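**Stendale open day, anyone else go?**

**pelican_drift**
Back from the Stendale open day. Went in July heat, parking was a mess, coffee ran out by 11. Worth it tho. Quick notes before I forget:

- Skedolach had the big hall. Pallets, conveyors, the usual
- Domine upstairs, all simulation. Two-arm robot, doors and rooms
- Trương at the back doing a talk on grippers, missed most of it

Domine was the one I stayed at. They run the door task in sim first, then on hardware, and you could sit and watch the sim on a big screen. Presenter said 3,000 door runs overnight is normal for them. Lever handles, mostly. 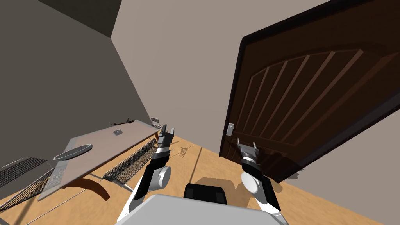

Asked how much of that carries over to the real arm. Got a straight answer for once: depends on the hinge. Stiff hinge, forget it. They had 6 real doors on stands downstairs for the afternoon session and I had to leave before it started. Did anybody stay??

**mrtolliver**
I stayed. 6 doors, yes. Four went fine, one took a couple tries, last one the gripper slid off the lever and they called it. No drama. Slow though. Really slow. My kid got bored and wanted the pallet robots.

**gearsandgravy**
So a sim demo and then two misses out of six. Not seeing what's worth the drive. Skedolach moved 1,000 boxes while people stood there eating sandwiches. That's a product.

**pelican_drift**
Different thing. Boxes are boxes. A door swings at you while you're holding it

**gearsandgravy**
And I've been hearing that about doors for years. Put a push plate on it.

**mrtolliver**
lol. My office has lever handles on everything, landlord isn't changing them. I'd take the slow robot.

**quietforklift**
Work near this stuff. The sim part matters more than you guys think. Two thin fingers on a small lever is a nasty contact problem and a lot of sims fudge it. Did they say what friction values they use? Or if they vary them between runs?

**pelican_drift**
They vary them. Friction, hinge, handle height. Room layout too, tables and chairs get moved. Didn't get numbers, somebody behind me wanted to know about the battery and that was the end of that.

**quietforklift**
Ok good. Handle height is the one people skip.

**gearsandgravy**
Still four out of six. Show me 100 in a row on real doors and I'll shut up.

**quietforklift**
Fair, I'd want to see that too. But six is too few to say anything either way, good or bad.

**mrtolliver**
The one that slipped was a rounder handle btw. They said they hadn't trained on that shape. Kind of odd to bring it then but I liked that they did.

**pelican_drift**
Ha ok that I wish I'd seen. Anybody got notes from the Trương talk? I only caught teh last bit, something on fingertip pads wearing out.

**mrtolliver**
Slides are supposed to go up on the Stendale page. Nothing there as of 9 pm, will check tomorow.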